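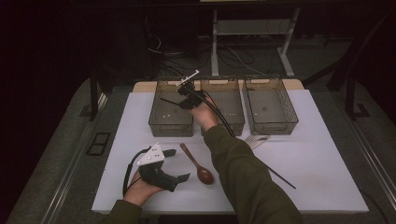

Ivana Maldonado wrote in after the last newsletter to tell me that drawer dividers are a con, that she has bought four sets over the years and that every one of them ended up in the shed holding seed packets. She wants to know why I keep banging on about sorting utensils when a big jar next to the stove does the same job for nothing.

Well, Ivana, I had the jar! I had the jar for years (a lovely heavy green one from the Malora markets) and I'll tell you what happened to it. It filled up. First it was the spoons, then the whisk, then a second whisk, then those bamboo tongs you get given at Christmas, and in the end I couldn't pull out a spatula without half the jar coming with it and landing on the hotplate. So I've gone over to open bins, the see-through smoky grey sort with little handle slots at the ends, and I'm a convert.

The trick, if you can call it that, is to sort before you buy anything. Tip the whole drawer out onto something flat and pale so you can see what you've got. I did mine on a cold night in August with the heater going and a cup of tea, and it took the entire evening, mostly due to me stopping to wonder what things were for. I found a melon baller. I don't even like melon.

Then make your piles. Wooden things go together in my house, as I wash them by hand and oil them now and then, and I like being able to grab the lot. Metal goes in the next bin along: slotted turners, serving forks, the good ladle. The last bin is for everything else, and you're allowed one of those, but only one. My sister tried to talk me into labels. I lasted a week before I peeled them off, you can see straight into the bins anyway.

Do measure your drawer first, please. I paid $12 each for mine at Dremwood and then had to go back and swap them, as the first lot were a smidge too tall and the drawer wouldn't shut. If yours live on an open shelf it won't matter a bit, and the handle slots come into their own there, you just hook a couple of fingers in and slide the bin towards you. Give the bottoms a wipe every so often too. Crumbs get into the grid pattern in no time, and a dry pastry brush is the best thing I've found for flicking them out.

One more thing on wooden spoons. Socorro Ríos asked whether an old one can be saved once it's gone furry around the bowl. Mostly yes! Let it dry out properly, rub it down with fine sandpaper along the grain, rinse off the dust, dry it again, then work in some food-safe mineral oil with your fingers and leave it overnight. If it's cracked, though, chuck it in the garden and stake a tomato with it.

Next time I'm tackling plastic containers and their missing lids, so send me your colour-coding systems, your confessions and your spare lids. I've got 70 containers and I'm not telling you how many lids.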